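The Mixed Bin: Sorting the Household's Leftovers

Every home in Tremasstead seems to keep one container for the things that belong nowhere else.
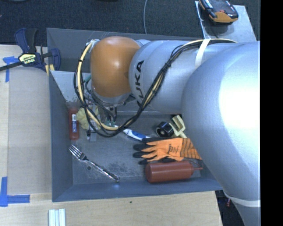

What Gathers in a Bin

A fork settles beside a bottle, and something crumpled and yellow comes to rest beside the bottle. Household goods and workshop goods share the same gray floor, and the owner gradually loses track of which is which. The Tralley Institute for Domestic Practice has studied such containers for 2 years. Its survey covered 727 homes, and the largest collection recorded in a single household came to 1316 items.

A Method for Emptying

The Institute advises residents to set the bin on a firm table, in good light, and to remove the contents one piece at a time. Tipping the bin out is discouraged. Cutlery should return to the kitchen the same day. Bottles should be read before they are moved, and any without a legible label should be set aside for the household waste counter on Sequeira Street.

Soft items deserve more patience. A crumpled cloth or wrapper may conceal screws, pins or a blade — it should be opened over the table and never over a carpet.

Where Things Go Next

Usable goods may be brought to the Skanetti Exchange, which accepts up to 1000 pieces each February. Tools and tableware are received at separate desks, and both close at 4 p.m.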